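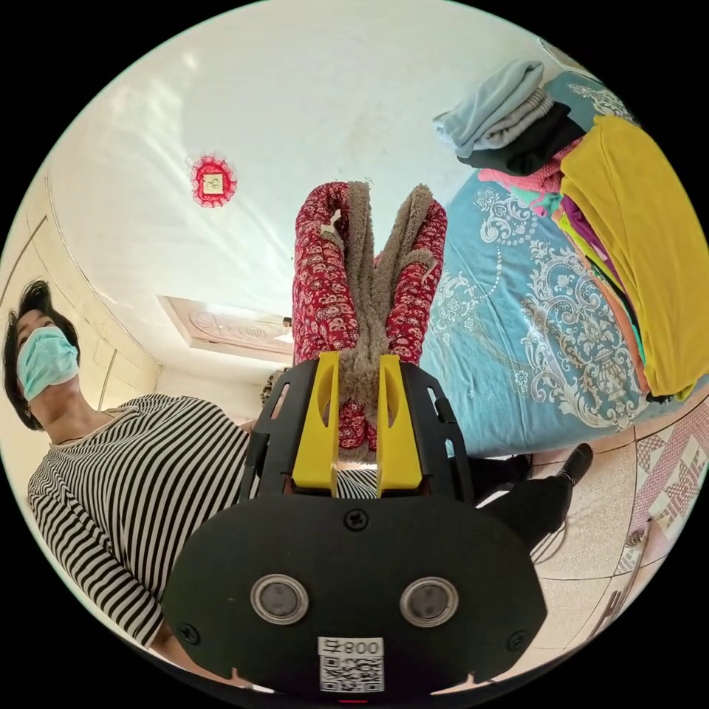 News > Heltcombe > Community

June 24, 2018
By Mirko Mazza

A winter clothing drive in Heltcombe has passed its target with a week to spare, and the sorting has moved into people's homes. The drive asked residents for 60 bags of cold-weather clothes and closed its drop-off point at the Leone building once the shelves there were full. Since then the folding has been done in spare bedrooms, with the finished clothes stacked on beds until they can be boxed. Warm trousers are the items most in demand, and fleece-lined pairs like the dark red ones with the small white flowers are being set aside for the first boxes. Sweaters and tops go in a second pile, folded flat.

Dezső Fekete, who started the drive, said the response was strongest for adult sizes. Children's coats are still short, and he would like 15 more before the boxes are closed.

"People cleared out their closets in June, when they weren't thinking about the cold," Fekete said. "We got good things that way. Now we need the small sizes."

Clothes should be washed and dry, with working zippers. Shoes, bedding and single gloves can't be taken this year. Anything with a torn lining will be passed to the mending group on Zomitz Street, which repaired 40 pieces last year and returned them in time for the handout.

Astix, the local moving company, is giving the boxes and will carry them to the storage room at no charge. Each box will be marked with a size and a type of garment so that families don't have to search through mixed bags.

Residents with children's coats to give can leave them at the front desk of the Heltcombe library during opening hours.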